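Notebook, August – sourdough starter, Markau flour

Fed the starter at 8.15, equal weights flour and water. The jar from the Osman batch had a sharp smell and a thin grey layer on top, which I stirred back in. The Veltex jar smelled milder and had risen further up the glass. Both kept on the same shelf.

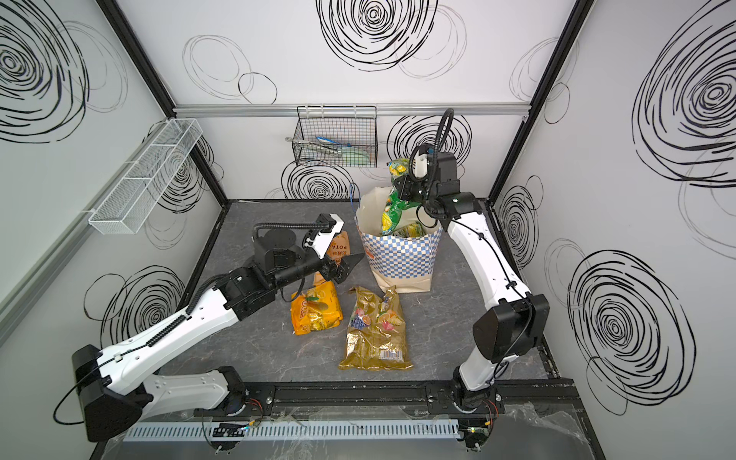
Wire basket on the rail, black scribbles on the white walls.

Mixed dough at 11.00: 432 g flour, 189 g starter, salt as before. Left out the malt this time. Six folds, half an hour apart. The dough was slack until the fourth fold and then began to hold its shape – I would go a little drier next time. Shaped late because the scales needed a new battery.

Still no decision on bagels. Vlasta wants a stiffer dough and a night in the fridge before boiling.
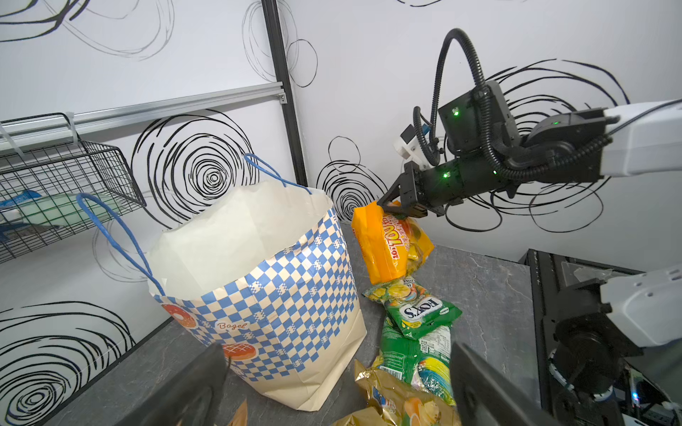
Rostislav Kadlec thinks the fridge is a mistake with a starter this sour, and would prove at room temperature and boil the same evening. He also asked for the salt to be written down properly, as a percentage of the flour.

To do: work out the salt figure, order more Markau, split the next dough and try both ways.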